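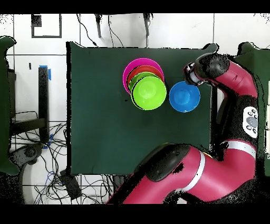

Javasell asked me after the last session why a whole class hour goes to bowls, when everyone already knows how to put one bowl inside another. Fair question! I said I'd answer it in the notes, so let's start there.

Filed under: Course Notes / Home Organization / Kitchen

2025-01-19
By Ada Testa

Everyone can stack bowls. What most of us can't do (me included, for years) is stack them so that we're willing to take one out again. You open the cupboard, the bowl you want is third from the top, there's a colander wedged over the lot, and you end up eating your soup out of a mug. So this week is about nesting, and about when to stop nesting.

Words we'll be using

A nest is a set of bowls that sit inside each other. In a graded nest every bowl is a size smaller than the one holding it. In a flat nest they're all the same size and each one rides up a little on the one below. Graded nests are lower and steadier. Flat nests get tall fast, and they lean.

A loner is a bowl that stands next to the nest, open side up, like the blue one beside the pink, red and green ones. Loners aren't a mistake. I keep one at home on purpose, because it's the bowl I use for everything -- eggs, salad, the keys when I come in -- and I got tired of digging for it.

Color

I'm a big fan of plastic bowls in loud colors for shared kitchens. If each bowl is a different color, you can read a nest from the rims without lifting anything. Pink on the outside, then red, then green, and you know right away which one is missing. With an all-white set you have to take the whole thing apart to find out (and then you leave it apart, let's face it).

Two greens in one set will cause arguments. Call one "lime" and stick to it.

How I do it

Clear a piece of table first. I like a cloth down, a dark one if you have it, because bright bowls show up so well on it and plastic doesn't skate around the way it does on a bare top.

Put all the bowls out, open side up. Find the widest and set it down where you want the nest to end up, so you're not carrying the whole pile later. Then work inward by size. Lower each bowl in by the rim and let go when it touches. Don't press! Pressing is how you get two bowls that won't come apart until somebody runs them under warm water. If a bowl sits off to one side, leave it be unless the next one won't go in.

Dry them first. I put this in every handout and I'm putting it in this one too. Damp plastic sticks, and it smells by the end of the week.

When to stop

My own limit is whatever I can lift with one hand from the shelf it lives on. For a high shelf that might be three bowls. For a drawer at hip height, more. Byun wrote in the margin of last week's sheet that a limit should be a number, and I've thought about it and I still disagree, sorry. Shelves differ and so do hands.

For measuring at home: a 30 cm shelf gap sounds generous until you try to tip a nest out from under the shelf above. You need room for the nest plus your fingers plus a bit of wiggle.

For next time

Empty one bowl cupboard, just the one. Sort what's in it into graded nest, flat nest and loners, and put it back with your most-used bowl standing by itself. Give it 16 days of normal cooking before you change anything, then write down which bowls you never touched. Bring the list. We'll be doing lids in January's last session, so if you have orphan lids, bring those as well -- a bagful is fine, mine certainly will be.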